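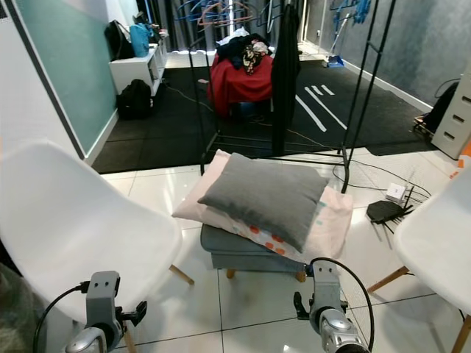

Songwriting and the Small Stage
Handout 3: Building a Set List

Last time we talked about how a song gets from a hummed phrase to something with a verse and a chorus, and several of you asked very sensible questions about what happens next, when you have a handful of songs and somebody offers you half an hour at the back of a café. So this week is about the set list. I love this topic and will probably run over, so please read these notes before class and bring a pencil.

Start with the room

Before you choose a single song, find out where you'll be playing. The Flellside open stage is a listening room. People face forward, they stop talking, and a quiet opener works beautifully. The Bristwood market stage is outdoors, with folks wandering past holding bags of peaches, and a quiet opener there is gone before anyone knows you've begun. Same songs, same singer, and a completely different order.

Ask how long you have, and whether that includes setting up. Tuning eats time too (we'll come back to tuning, I promise).

The opener

Pick something you could play half asleep. Your hands may be cold, the monitor will sound strange, and you'll be listening to the room for the first time. Save the song with the tricky bridge for later. I used to open with my newest song because I was so excited about it, and I can still remember the second verse I sang twice.

The middle

Write the key and the tempo next to each title. If you see G, G, G down the page, the ear gets tired even when the songs are good. Move one, or put a capo on and try it somewhere brighter. Do the same with subject matter. Two breakup songs in a row can be lovely, but a fourth one asks a lot of people.

Put songs in the same tuning side by side. If you must retune, plan what you'll say while you do it, and keep it short! One little story about where the song came from is plenty.

The closer

Listeners carry the last song out the door with them. It doesn't have to be loud. The duo Uloleo, whose live recording we heard in April, finish on a slow waltz with a chorus everybody can pick up by the second time around, and you can hear the crowd join in.

Listening for this week

Uloleo, the live set (course folder). Note where the applause changes.
The Dunne Sessions, side one. Write down the keys in order, as best you can by ear.

To hand in

A set list for a thirty-minute slot at either Flellside or Bristwood, using your own songs, covers, or a mix. Add a paragraph of up to 400 words telling me why the songs fall in that order. Mark keys, tempos, and any tuning changes. Underline the one song you'd drop if the act before you ran long.

Next week: microphones, and how to stand near one.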